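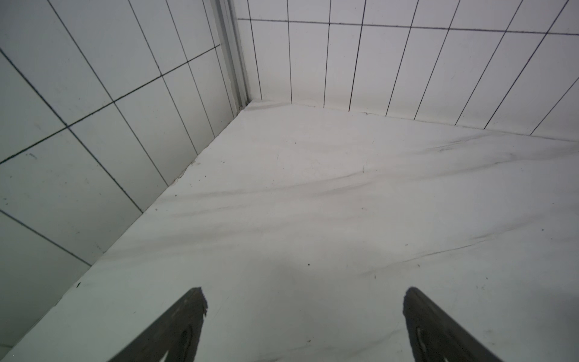 A planned cut to the early bus between Vavbridge and Udbridge has been put on hold until October after passengers complained that they would have no way of getting to work on time.

The 5:40 a.m. service was due to be dropped at the end of this month under a new timetable from Amadi, the company that runs the route. The first bus of the day would then have left Vavbridge at 6:25 a.m., reaching the Udbridge hospital stop after the morning shift has started.

A petition against the change gathered 1515 signatures. It was handed to the county transit office last week, along with letters from the hospital and two bakeries on the Kurncombe road.

Amadi said the early bus carries fewer than 30 passengers on most mornings and costs more to run than any other trip on the route. The company had planned to move the driver and the vehicle to the afternoon, when buses between Kurncombe and Udbridge are often full.

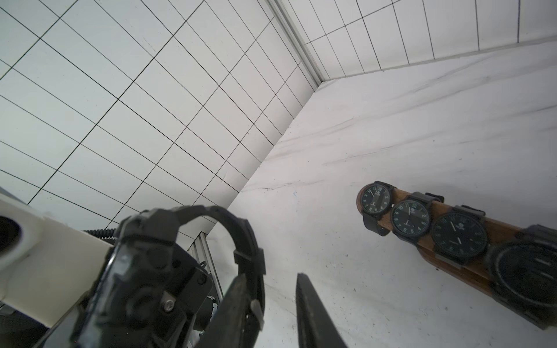

By Benedek Hajdu
Local news

The transit office has now agreed to cover part of the cost of the early trip through the summer. It would not say how much it is paying. A spokeswoman said the figure would be published with the office's next spending report.

Passengers at the Vavbridge depot said they were glad of the delay but wanted a longer promise. One woman who works in the hospital kitchen said she had already asked her supervisor for a later start and been turned down. Another rider said a cab to Udbridge costs him $40 each way, more than he makes in his first two hours.

"I've been on that bus for nine years," he said. "If it goes, I have to buy a car or quit."

Students at the technical college in Udbridge also use the service. Classes in the welding and nursing programs begin at 7 a.m., and the college does not open its dorms to students who live in the county.

Some changes in the new timetable will go ahead as planned. The last bus back to Vavbridge will leave Udbridge at 10:50 p.m., ten minutes later than it does now. The stop outside the old Kurncombe post office will close, and riders there will be asked to use the shelter by the library. Saturday buses will run every 40 minutes until 6 p.m., and Sunday service stays the same.

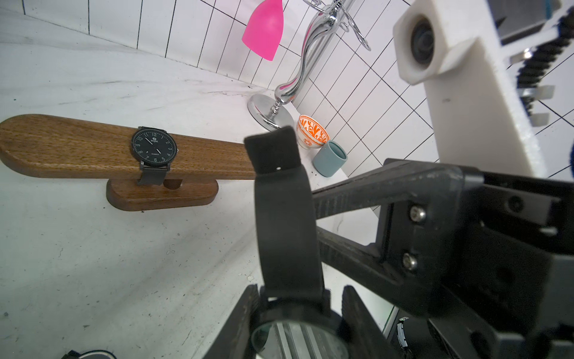

Fares are not going up for now. A single ride from Vavbridge to Udbridge will stay at $2 for riders over 65 and $4.50 for everyone else. Monthly passes bought before the new timetable starts will be good on all trips, including the early one.

Amadi said it will count passengers on the 5:40 a.m. bus every weekday through the end of September and share the results with the transit office. A decision on whether to keep the trip is expected in October.

A public meeting on the route will be held at the Kurncombe library at 6:30 p.m. the week before the decision. People who cannot attend can leave written comments at the front desk or with any driver. Printed copies of the new timetable are available at the Vavbridge depot and on board the buses.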